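In Defence of the Checked Tablecloth

Monday, April 16, 2018

Quick one this week, I'm between things. But somebody at Cassim (the homewares place on the corner, not the cafe, different Cassim) told me last Saturday that checked tablecloths are "a bit pizza shop" and I've been cranky ever since.

So. A defence.

A table with a cloth on it is a table somebody meant to use. Bare tops are lovely in a catalogue. At home a bare top collects keys, chargers, the council rates notice, a single sock. Put a cloth down and people lift their stuff off it, dunno why, they just do. Mine was 4 dollars at an op shop and it has done more for our kitchen than the Hulluvberg table underneath it, which cost 900 and which I'm still slightly sore about.

And checks. Not stripes, not linen the colour of porridge. Checks hide everything. Beetroot, tomato, the ring off the bottom of a mug. Plain white shows you every dinner since June. 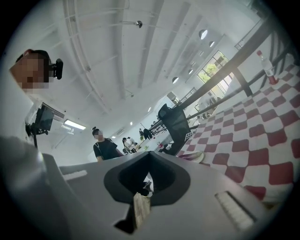
Red-and-white check, pendant lights, trees at the window.

Big room, that one. White ceiling, beams and ducts going everywhere, a dark metal railing up one side. Rooms like that eat small furniture alive. The usual answer is to spend up on a feature wall or one of those Wendent rugs (2,469 dollars, I looked, I shut the tab). My answer is a loud cloth. It's the one thing in there with any colour to speak of and your eye goes straight to it. Cheap as chips.

I'll give the other side its due. Checks are bossy. You can't put a patterned plate on them, it's like two radios going at once. They fade, the red especially, give it a few summers by a north window and it's pink. And vinyl ones, the wipeable sort, I can't love. They stick to your forearms in Febuary and they smell like a new shower curtain. Cotton. Iron it or don't. I don't.

Also if it's a big table you get the wrong size every time. Measure first, add the drop, then add a bit more for the wash shrinking it. I have never once done this and I've got 9 cloths in the bottom drawer that fit nothing we own.

But the plate thing. People think a strong cloth means you need fancy stuff on top, and it's the opposite. Plain white plate, one vegetable.
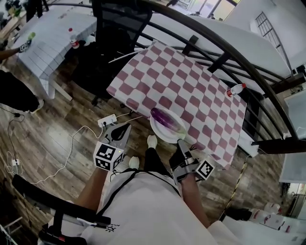 An eggplant on a white plate on a checked cloth is dinner party enough for me and nobody's even turned the oven on. Purple against pink and white, that little green cap on the end. You'd pay a stylist for that. On a pale grid cloth it still looks good, mind, bit cooler, bit more like graph paper. I'd have that one for breakfasts. On bare timber the same eggplant looks like shopping you forgot to put away.

Same with bottles. A red lid and a red label on a red check and suddenly the sauce looks like it was invited. My mother decanted everything into jugs when people came over. Jugs! More washing up. Leave it in the bottle, let the cloth do the work.

What gets me about the pizza shop comment is that it's supposed to be an insult. Have you been in a pizza shop lately? People are happy in there. Elbows on the table, nobody's whispering about coasters. Meanwhile I sat at a friend's Isik dining setting a few weeks back, gorgeous thing, smoked glass, and spent the whole meal holding my fork over my plate like I was defusing it. Couldn't tell you what we ate.

Furniture's for using. A cloth gives you permission to spill, then you chuck it in the machine and its done. If it's past saving, cut it up for rags, or line the picnic basket with it, ours did three years in the boot of the car after it retired and came out for every beach trip.

Anyway. Went back to Cassim and bought the napkins. Blue check, before anyone writes in. They were out of red.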